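4. Umzugsgut erfassen und Einlagerung anmelden

Dieser Abschnitt gilt für Haushalte, die einen Teil ihres Umzugsguts bei Fankhauser zwischenlagern und die Liste selbst im Kundenportal Gimgate führen. Wer nur den Transport gebucht hat, fährt mit Abschnitt 5 fort.

Voraussetzungen

Sie benötigen die Auftragsnummer aus der Bestätigung, das Etikettenheft Dustumik und einen wasserfesten Stift. Das Konto muss freigeschaltet sein (siehe Abschnitt 2).

4.1 Liste anlegen

1. Melden Sie sich in Gimgate an und öffnen Sie den Auftrag.
2. Wählen Sie »Neue Liste« und danach »Einlagerung«.
3. Tragen Sie die Auszugsadresse ein. Bei Mehrfamilienhäusern gehört das Stockwerk ins Feld »Zusatz«, nicht in die Straßenzeile.
4. Legen Sie für jeden Raum einen Eintrag an. Keller und Dachboden gelten als eigene Räume.
5. Speichern Sie die Liste. Der Status wechselt auf »Entwurf«.

Hinweis: Eine Liste fasst höchstens 200 Positionen. Bei größeren Haushalten legen Sie eine zweite Liste unter derselben Auftragsnummer an.

4.2 Gegenstände eintragen

1. Öffnen Sie den Raum und tippen Sie auf »Position hinzufügen«.
2. Wählen Sie die Kategorie: Karton, Möbel, Elektrogerät oder Kleinteil.
3. Geben Sie die Nummer vom Etikett ein und kleben Sie das Etikett auf eine Schmalseite, bei Kartons nie auf den Deckel.
4. Laden Sie bei Möbeln und Kleinteilen ein Foto hoch. Offene Behälter wie Körbe und Eimer werden leer übergeben.
5. Vermerken Sie vorhandene Schäden im Feld »Zustand«. 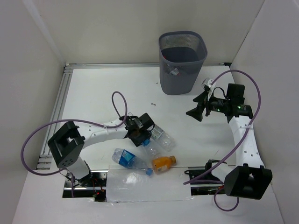 Abb. 4: Grauer Papierkorb mit Gitterwänden – Kategorie »Kleinteil«

Achtung: Kartons über 90 Liter nimmt das Lager nicht an. Bücher und Geschirr gehören in die kleinen Kartons aus dem Odico-Packset.

Nicht eingelagert werden Lebensmittel, Pflanzen, Gasflaschen, Farben und Lösungsmittel. Bargeld, Schmuck und Ausweise behalten Sie bei sich.

4.3 Liste absenden

1. Prüfen Sie die Positionen in der Übersicht. Unvollständige Einträge sind gelb markiert.
2. Wählen Sie den Abholtermin und die Lagerdauer.
3. Bestätigen Sie mit »Verbindlich anmelden«.

Die Anmeldung muss spätestens 14 Tage vor der Abholung eingehen. Danach sind Änderungen nur noch telefonisch möglich, und die Disposition entscheidet je nach freiem Laderaum.

Hinweis: Bleibt der Status auf »Entwurf« stehen, fehlt meist die Lagerdauer. Ergänzen Sie das Feld und senden Sie die Liste erneut ab.

Stand: 28.11.2021, Redaktion: Golnar Mahmoudi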